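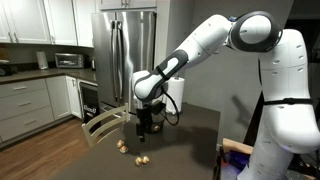
厨房里的深棕色桌面，上方是白色的机械臂。

又开始写信了

2019年3月14日

去年冬天收拾抽屉，翻出来一沓没用完的信纸，米黄色，边上印着细细的灰线，是我刚搬到 Pramdale 那阵子买的。那时候雄心勃勃，觉得离家这么远，一定要给每个人都写信，结果写了没几封，手机越来越方便，信纸就一路往抽屉深处沉下去了。翻出来的时候最上面那张还写了个开头：“Nomvula，你好，这边的雨下得真”，后面就没有了。真什么呢？真大？真烦？我坐在地板上想了好半天，怎么也想不起来当年想说什么，倒是把抽屉收拾到一半这件事给忘了，晚上睡觉前才发现满地都是旧电池和橡皮筋。

后来我干脆拿了张新的，把那句话接着写完，又往下写了两页，寄给 Nomvula Kruger。她搬去 Korkstead 已经好多年，我们平时也就过年过节互相发个消息，发的还都是那种会动的小图片。我在信里把这件事原原本本讲给她听，问她记不记得当年 Pramdale 的那场雨。寄的时候其实有点不好意思，在邮局门口站了一会儿，心想人家收到了会不会以为我出了什么事。

过了14天，回信来了。厚厚一个信封，掂在手里沉甸甸的，我连外套都没脱就站在门口拆。她说她当然记得那场雨，因为我们俩那天为了躲雨，在一家卖纽扣的店里待了整个下午，最后过意不去，一人买了一包根本用不上的纽扣。纽扣店！我居然把纽扣店忘得一干二净。她还在信封里夹了一颗，深绿色的，四个眼儿，说那包纽扣她一直留着，缝过一件大衣，后来大衣送人了，纽扣又剪了下来。我把那颗纽扣放在书桌的台灯底座上，现在写这篇的时候它还在那儿。

就这样，我又开始写信了。前后也有几个月，攒了些心得，谈不上什么经验，就是想跟同样有一沓旧信纸压在抽屉底下的朋友聊聊。

先说笔。我一开始用的是圆珠笔，写到第二页手指头就开始疼，平时打字打惯了，握笔的那几块肌肉大概早就退休了。后来 Ramesh 听说我在写信，翻箱倒柜找出一支旧钢笔借给我。Ramesh Tiwari 是我在读书会认识的，什么东西都舍不得扔，这一点我以前老笑话他，现在收回。钢笔顺多了，不用使劲，就是墨水总要蹭到中指侧面，洗也洗不掉，去买菜的时候找零钱给人家，自己都觉得像个小学生。墨水我用蓝黑的，纯黑的总觉得太严肃，像在填表。
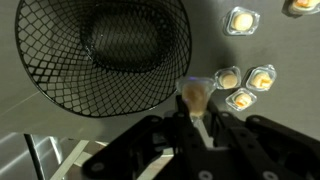 纸倒是不必讲究。我那沓米黄色的用完以后，去 Lukedau 的文具店又看了一圈，贵的真贵，摸上去滑溜溜的，墨水半天不干，袖子一扫就是一片。店里有种最普通的横格本，一本200页，撕下来就能写，纸稍微有点糙，吃墨正好。我一口气买了两本，结账的姑娘问我是不是要准备考试，我说写信用的，她“哦”了一声，停了停又说她奶奶也写信。我回家路上琢磨了一路，到底该高兴还是不该高兴。

再说写什么，这是最多人问我的。大家都说，写信没有话讲呀，发生的事情当天就在手机上说完了。我刚开始也有这个毛病，一坐下来就想写大事，工作如何，身体如何，父母如何，写出来像年终总结，自己都不想读第二遍。后来我发现越小的事越好写。楼下那棵树今年开花比去年早，隔壁换了门铃，声音像鸟叫，害我好几次跑到窗口去看鸟；汤煮咸了，加了个土豆，还是咸，又加一个，最后变成土豆泥。写这些的时候笔走得特别快，一抬头天都黑了。

我给 Lesego 的第一封信就是写那锅汤的。Lesego Mofokeng 从前跟我合租过，做饭比我好得多，她回信教训了我一整页，说放土豆去咸根本是瞎话，应该多加水，再不行就分成两锅。末了又附了一道她妈妈的豆子汤，量全是用“那只蓝碗”来算的，“豆子一蓝碗，水满满三蓝碗”。可是那只蓝碗在她家呀！我写信去问蓝碗到底多大，她就用铅笔在信纸上沿着碗口描了一个圈给我。你看，这种事情在手机上是不会发生的，手机上她会直接拍一张照片，我看一眼，也就过去了。那个圈我现在还贴在橱柜门的里侧，每次煮豆子都打开看看，挑一只口径差不多的碗比一比。

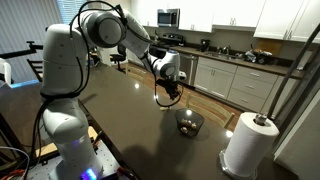
至于什么时候写，我试过早上，不行，早上脑子里全是待办的事，写着写着就写成了购物清单。午饭后也不行，犯困，有一封给 Pieter 的信，中间有一行字明显是往下滑的，他回信的时候专门把那行圈出来，旁边打了个大问号。最好的时候是晚饭后，碗洗完了，还不到要睡觉的时候，泡杯茶，收音机开得小小声。一次写2页就停，没写完也停，第二天接着来，前面注一句“昨天写到这里茶凉了”。我顶喜欢收到这种断断续续的信，一封里头有好几天的天气，字迹也不一样，有时候连笔的颜色都换了。

说到 Pieter Lekota，他是我这几个笔友里最爽快的一个，从来不写长，一张明信片，三四行，字大得像给老花眼看的。内容通常是他家的狗又干了什么。有一回只写了一句：“它学会开冰箱了。”下面签名。我笑了一个晚上，回了满满一大张纸追问细节，关不关门？吃了什么？是用鼻子还是用爪子？他下一张明信片回：“爪子。香肠。不关。”所以写得短也完全没关系的，千万别因为写不长就不写。

也有寄丢的。给 Zanele Mtshali 的信寄了3封，到了一封，还是最后那封。于是她收到的第一句话就是“上次跟你讲的那件事后来解决了”，她完全不知道是哪件事，又不好意思问，硬是顺着我的话祝贺了我一番。等我们弄明白，已经通了好几轮信。那件事说来也没什么，就是浴室水龙头漏水。她说她还以为我跟家里人和好了，替我高兴了很久，我说我跟家里人本来就挺好的呀。另外那些信到现在也没有下落，我偶尔会想它们在哪里，也许躺在哪个邮局柜子的夹缝里，等着将来有人搬柜子的时候掉出来。我已经学乖了，现在每封信右上角都编个号，对方一看就知道中间缺了哪封。

信封上的地址也要写得清楚些。我有一次贪好看，用了花体，结果被退了回来，上面盖了个大红章。从那以后地址我一律写印刷体，一笔一画，城市名底下再画一道线。邮票可以随意，邮局窗口有什么就买什么，不过如果看到有花鸟的我会多买几张存着。Nomvula 会把邮票泡下来贴在冰箱上，她说我上次那张翠鸟贴歪了，让我下回贴正点，她好剪。 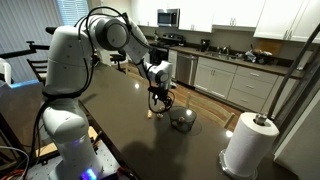 收到的信怎么收，我到现在还没有定论。起初放鞋盒里，按人分，用橡皮筋捆，可是一捆起来就不会再去翻了，跟当年的信纸一个下场。我现在想换成敞口的东西，就像台面上那只深色的小网篮，圆圆的，里面只放着一个小小的浅色的东西，走过去一低头就看得见。等着回的信就应该这么放，放在每天要经过的地方，少放一点，最好只放一封，看见了就想起来今晚该坐下来写字了。已经回过的再进鞋盒，也不捆了，松松地立着。Ramesh 建议我给信做个目录，我说那就真成档案室了，他还挺认真地说可以借我一套卡片。他果然有卡片。

还有一件事，我犹豫要不要写，还是写吧。整理鞋盒的时候，我把以前外婆寄给我的几封也翻出来了。她识字不多，信是请邻居 Swanepoel 家的儿子代写的，每封开头都规规矩矩，“见信如面”，当中讲的却全是她自己的口气，哪家的鸡跑了，哪天腌了菜，腌得太早，酸了。结尾一定是问我鞋子够不够穿。我那时候回得很少，总觉得没什么可说的，鞋子嘛，当然够穿。现在我倒是很想好好地给她写一封，讲讲我有几双鞋，哪双鞋底磨薄了，哪双下雨天穿着会叫。

写到这里眼睛有点酸，去倒了杯水回来。

四月份我要出门一趟，去看 Nomvula，顺便去找找那家纽扣店，听她说早就换了招牌，可房子应该还在。我们约好出发前谁也不用手机商量行程，全靠信，所以目前为止她以为我坐早车到，我也不确定她知不知道我改了下午那班。更正的信昨天寄出去了，编号都写好了。要是你们也在写信，或者正想写，欢迎在下面留言告诉我你们用什么笔、写些什么鸡毛蒜皮的事，我很想知道。要是有谁晓得蓝黑墨水蹭在浅色袖口上怎么洗，也请务必讲一声，我那件衬衫已经泡了两个晚上了。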